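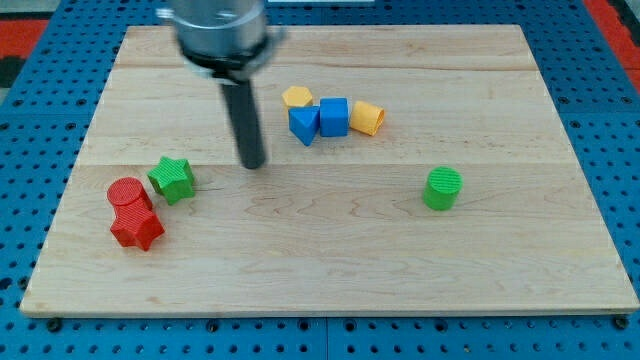
Where did the ferry to Pirkuvano leave from?
It left from the low pier at Nalthorpe, past the fish sheds.

She had asked the man in the ticket window, and he answered without looking up. The fare was 4 crowns, one way. She paid it and walked down with her mother's suitcase.

The boat was late. An old couple sat on the bench and shared a boiled egg. The woman offered her the salt, though she had nothing to put it on.

"Are you going over for the funeral?" the woman asked.

"For the house," she said. "It's number 11, on the hill."

"The one with the pear tree."

"I don't know. I was two when we left."

The old man folded the eggshell into his handkerchief. The boat came around the point with its lights on, and he picked up her suitcase before she could reach for it.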